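Gladys Okoth has specified kitchen ventilation for small apartments at Ulberg for six years. Her view is that most range hoods are bought on the wrong number.

"People read the maximum flow on the box," she says. "That figure is measured with no duct attached."

A hood rated at 480 cubic feet per minute loses flow at each elbow. Okoth allows no more than two, and prefers smooth rigid duct to the flexible kind. In one Sinberg unit she measured, a crushed section behind the cabinet accounted for most of the loss.

Noise is her second concern. "At 43 decibels, people leave it on. Much louder, they switch it off before the pan is cool." 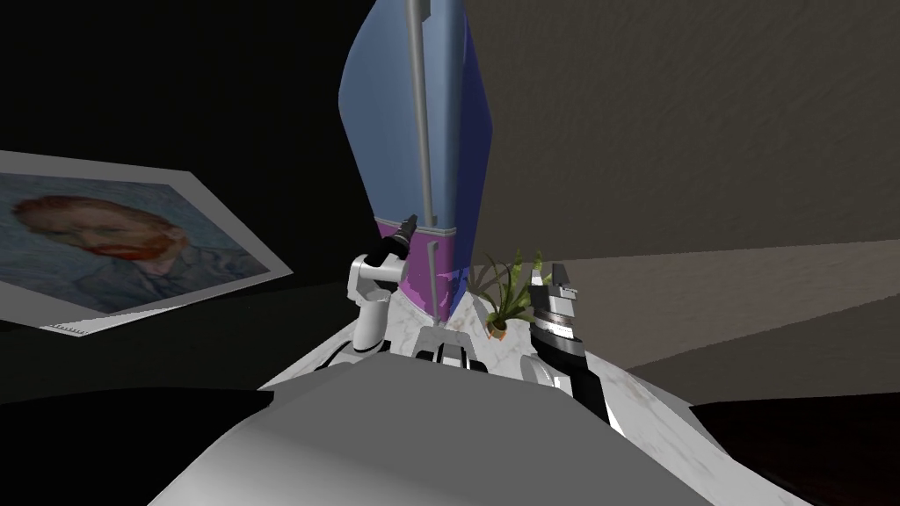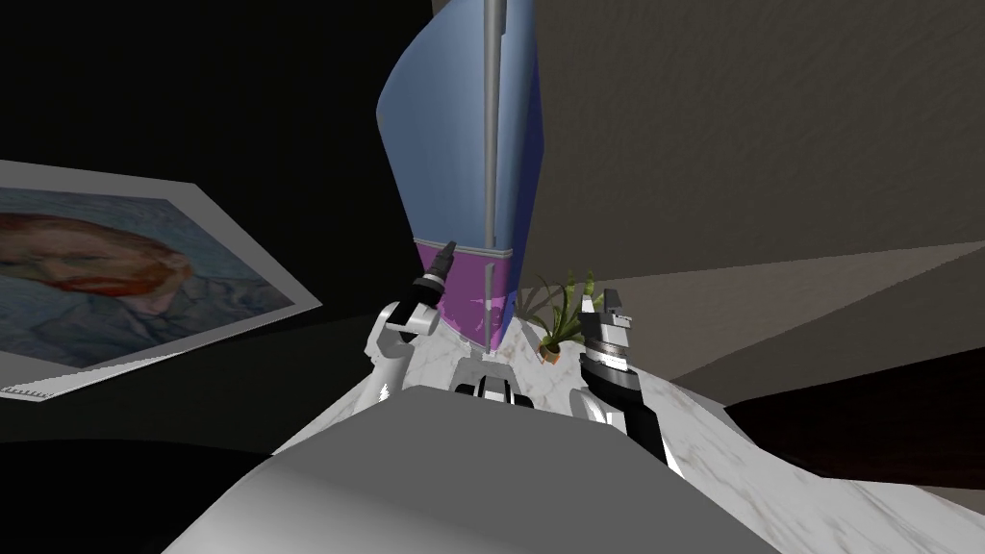
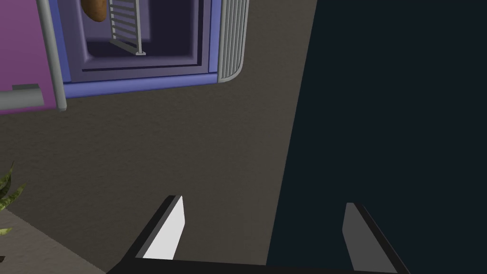
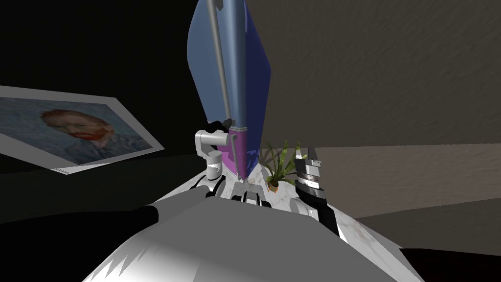
Makeup air gets less attention. In a tight apartment, a hood running at full speed pulls air from wherever it can, including the bathroom vent. Okoth asks owners to open a window 4 inches on the far side of the room and run the hood on low before cooking begins.

Grease filters should be washed monthly. "Dishwasher, hot cycle, no bleach tablets," she says. Her next survey, of the Muriithi building, starts in April.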